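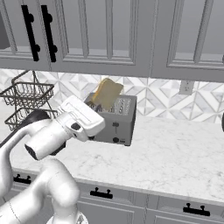 3.2 Breakfast at home and time of first meal

The household survey asked each adult to record the time of the first meal on workdays and on days off. In Jestberg, 3565 adults returned a completed form. The Flolberg forms were collected later, in November, and used the same wording except for one item on coffee, which was dropped after the pilot.

Bread was the most common first food in both towns. Adults who ate toast tended to eat at home and to eat early, while those who bought rolls or pastries often ate on the way to work. Figure 2 shows a domestic kitchen counter with a toaster.

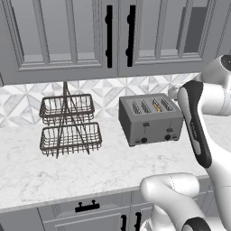 Adults living alone were more likely to skip the meal on workdays than adults living with children. The gap was wider in Flolberg, where shifts at the Jisuditz packing plant start before the first bus. Dimaculangan found a similar pattern in an earlier diary study and put it down to travel time. Our data fit that reading only in part – people who walked to work also skipped breakfast when they lived alone.

We counted a meal as skipped if no food was recorded within 4 hours of waking. Drinks were left out, including milk. A stricter limit of 2 hours raised the share of skipped meals in both towns but did not change the order of the household groups. Forms with no waking time were set aside and are treated separately in the Malabanan appendix.

On days off the differences between household types mostly went away. The first meal came later, lasted longer and was more often shared. Adults under 30 were the exception, and many of them recorded a single late meal in place of breakfast and lunch.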